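Inicio > Fundación Ratier > Convocatorias > Personal

SE BUSCA: coordinación de eventos y vida universitaria

La Fundación Ratier, que sostiene el Colegio Universitario de Onutville, necesita una persona para su oficina de eventos. Incorporación en septiembre. Jornada completa, contrato de un año renovable.

Qué hay que hacer: acto de apertura de curso, entrega de becas (este año 28), cena de antiguos alumnos, jornadas de puertas abiertas. Y lo que vaya saliendo. El aforo del salón Titoner es de 300 y se llena casi siempre, así que ojo con las listas de invitados.

También llevar la agenda de los patronos, pedir presupuestos, cerrar catering, redactar la nota para la web al dia siguiente del acto. No a la semana siguiente.
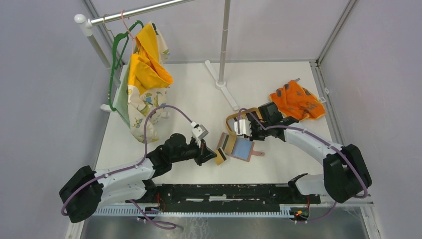

Pedimos: titulación universitaria (cualquiera), dos años en algo parecido, español e inglés. Francés muy valorado, tenemos convenio con una escuela de Lyons y vienen cada primavera. Carnet de conducir. Disponibilidad alguna noche, se compensa con horas libres.

Ofrecemos: sueldo según convenio, comedor, 28 días de vacaciones, matrícula reducida en los cursos de idiomas. Teletrabajo no, salvo en julio.

Para presentarse: currículum de una página y un párrafo contando un acto que hayáis organizado, con lo que salió mal incluído. Sin carta de motivación. Por correo o en mano en secretaría, planta 4, hasta las 14:00 del último día de junio. El año pasado llegaron 167 candidaturas, contestamos a todas pero con calma. Entrevistas en julio, presenciales.

Comentarios (3)

marta_on: ¿Vale experiencia en hoteles? Llevo tres años en banquetes.

Oficina de eventos: Sí, vale. Ponlo en el párrafo.

jlr: el enlace a las bases no me abre en el movil

Contacto: secretaría de la Fundación Ratier, Onutville | © Fundación Ratier | Volver arriba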